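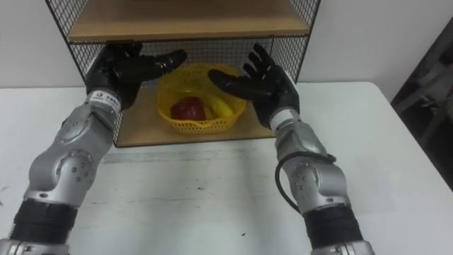

Right hand lets go early on two-handed basket lift (long, sorry)

Dramevdale Robotics Forum > Hardware Trouble > Arms and Hands

mesh_and_pine
Hello all, and thank you in advance to anyone who reads to the end of this. We have a two-arm setup doing shelf work, and the job that's giving us grief is the simplest one on our list: both hands come in from the sides, take hold of the yellow basket on the lower shelf, lift, bring it forward and set it down on the table. An apple and a banana ride along in it. It ran beautifully through most of September and I was feeling pretty proud of it.

Then the right hand started opening in the middle of the lift. The log shows fault 1067 on the right side (hand stopped answering), the fingers relax, and the left hand carries on as if it still has a partner. You can guess where the apple goes. So far it's happened 23 times in 140 lifts, and it seems worse late in the afternoon. Controller is a Drindero, stock settings apart from the lift speed. Any ideas would be very welcome!

flurkau_fan
Oh, I feel for you. Look at the cable first. There's a loop standing well out from the elbow on your right arm and I don't see one like it on the left. We had the same sort of thing on our Flurkau bench, and the connector inside the housing was working itself loose a hair at a time whenever the elbow bent. Tie the loop down with some slack left in it and try again.

oldgreasepot
I'd go the other way, with respect to flurkau_fan. If it were the cable you'd see dropouts when the arm is swinging around with nothing in its hands, and the OP only mentions them during the lift. To me that says the hand is pulling too much current when it squeezes. Worse in the afternoon fits too -- motors warm up over a day. What's your grip force set to?

mesh_and_pine
Grip is at the default. And I should have said, I haven't been logging the empty moves at all, so I can't swear they're clean. I'll turn that on tonight.

Nisreen Zoubi
Hi, moderator here, but speaking as somebody who has had her knuckles rapped by an arm. Whichever of you is right about the cause, the part that worries me is the left arm carrying on alone. A fault on one side ought to stop both. Please set that up before you run any more lifts, and keep your own hands off the table until you have. Fruit is cheap.

oldgreasepot
Agreed on stopping both, but make it a hold and don't cut the power. Ours sagged onto the shelf when we cut it.

Nisreen Zoubi
Yes, a hold, thank you. The emergency stop stays what it is, though, and stays within reach.

mesh_and_pine
Back again, 9 p.m. and on my second pot of tea. The linked hold is in and tested with the basket empty. I also ran the arms through the same path without gripping anything, and got fault 1067 3 times, every one with the right elbow near full bend. So that's a point for the cable, I think?

flurkau_fan
I'd say so! Reseat the connector while you're in there, tying it down won't cure a loose plug.

oldgreasepot
Fair enough, I'd look there first now too. I still wouldn't mind seeing a current trace from a loaded lift, mind you. Two things can be wrong at once.

mesh_and_pine
Will do both. Housing comes off tomorrow morning with the power locked out, and I'll post the trace after that.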